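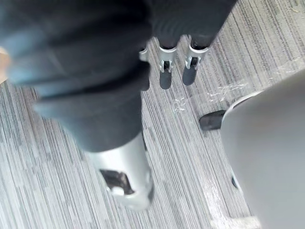
Is a 3 week robot project worth it, or do students just watch?

Our club wants to spend most of June teaching a two-armed robot to put file boxes away in a cabinet. We've been promised 30 hours on the machine. The write-up says students will "train the robot themselves." I've heard that before -- last year it meant pressing one button. Has anyone done a project like this and learned something?
-- Kamrul Pramanik

Answer 1

Depends who runs it. Ours was called Jikano and we logged 400 attempts, mostly of the same box. I'm still not sure what the attempts proved, as every one began from the same starting pose with the doors already open. Ask what happens when you move the cabinet a hand's width. If they change the subject, you have your answer.

Also ask who gets to delete the bad runs. In our club it was one person, and the success rate looked great.

Shelf task, box in the left hand:

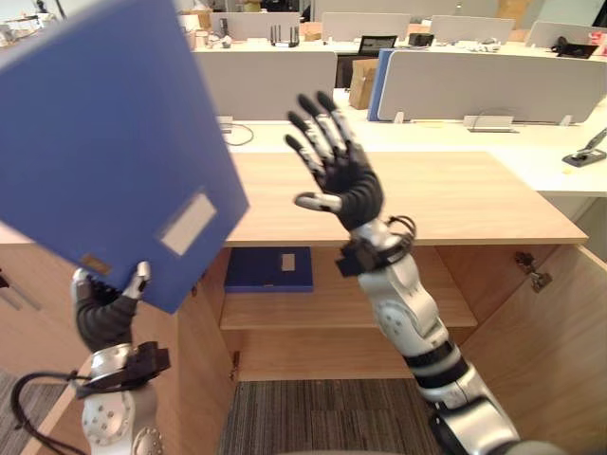 Answer 2

I'd do it. It's more fun than line followers, and you'll learn to write things down. Don't believe any percentage they put on the poster though.
-- Habibur Jayawardena

Answer 3

we did Husside instead, it was ok. bring snacks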